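Section 4: Descaling your kettle or coffee machine

Read this section through before you start. It was written for the Latuheru kettle and the Prekevberg drip machine, but most of it applies to any appliance that heats tap water. If your own manual says something different about acid or temperature, follow your own manual.

4.1 Do you need to descale at all?

Possibly not. The reminder light on the Prekevberg comes on after a set number of brews, whatever water you use. It does not measure scale. It has no way to. Owners in soft water areas have been known to descale faithfully every time it lights up, and pour away perfectly clear liquid for years.

Look inside instead. On the kettle, lift the lid in good light and check the base and the bottom of the spout filter. On the drip machine, check the spray head and the outlet just behind it. White or tan crust that you can scrape with a fingernail is scale. A rainbow sheen on steel is harmless and will not come off with descaler, so don't waste any on it.

Note: A slow brew is often put down to scale. Check first that the filter paper hasn't folded over and that the coffee isn't ground too fine.

4.2 What to use

Citric acid powder from the baking or cleaning shelf does the job. Branded sachets such as Drakis also work, and when Teodoro Sandoval tried both on two equally furred kettles for this guide, he could not tell which was which afterwards. The sachets cost a good deal more.

White vinegar works too, slowly, and the smell hangs about in plastic parts. Lemon halves are popular online. They contain the right acid, but you have no idea how much of it you are getting.

Magnetic collars and ceramic balls that claim to stop scale forming are not recommended here. We have yet to see one make a difference to a kettle.

Caution: Never mix a descaler with bleach or any cleaner containing bleach. The fumes are dangerous.

4.3 Mixing the solution

1. Unplug the appliance and let it cool fully.
2. Empty it. Take out any water filter cartridge and put it aside.
3. Measure 45 g of citric acid on a kitchen scale. Spoon measures vary too much to be trusted.
4. Stir the powder into one litre of cold water until no grains are left at the bottom.

Mix in a separate vessel and pour from that. Tipping powder straight into a drip machine's tank is asking for undissolved grains in the pump.

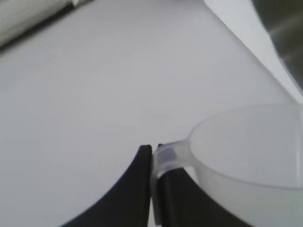 The strength is not critical to the last gram, and you should be wary of anyone who says it is. Doubling the dose, on the other hand, gains you very little and is harder on rubber seals. If the crust is thick, do the job twice at normal strength.

4.4 Descaling the kettle

1. Pour in enough solution to cover the scale. Don't go past the maximum line.
2. Plug in and warm the kettle, switching it off well before it boils. Hot acid solution can froth up and spit.
3. Unplug and leave for half an hour with the lid open.
4. Pour the solution down the sink with the cold tap running.
5. Rinse, fill with fresh water, boil and throw that water away. Do this twice.

Caution: Keep the solution off marble, limestone and enamel. It will etch them, and no polish we know of puts it right.

4.5 Descaling the drip machine

1. Fill the tank with solution and put the jug in place with no coffee and no paper in the basket.
2. Start a brew. When half the tank has gone through, switch off and wait 20 minutes.
3. Switch on again and let the rest run through.
4. Empty the jug and run two full tanks of fresh water.
5. Refit the cartridge and reset the light by holding the clean button until it goes out.

Note: Pressing the button resets the light even if you have done nothing else. Draw your own conclusions about how much the light knows.

4.6 If it hasn't worked

Scale still there: repeat once. If a second go changes nothing, what you are looking at is probably not limescale.

White flakes in the next few cups: loosened scale. Rinse again. It is unpleasant to drink but not harmful.

Sour taste: not enough rinsing. Run another tank.

Machine still slow after two treatments: the pump or valve may be worn. More descaler will not mend it.

4.7 How often?

The Flaltilex leaflet packed with some replacement cartridges says monthly. Flaltilex also sells descaler. In a very hard water area, with the kettle going all day, monthly may be about right. Jamie Tunstall, who looked after the test kettles for this guide in a hard water house, did them in November and saw nothing worth removing until well after Christmas.

Look inside now and then, and descale when there is something to remove. Keep leftover powder in a sealed, labelled tub away from children and away from the sugar.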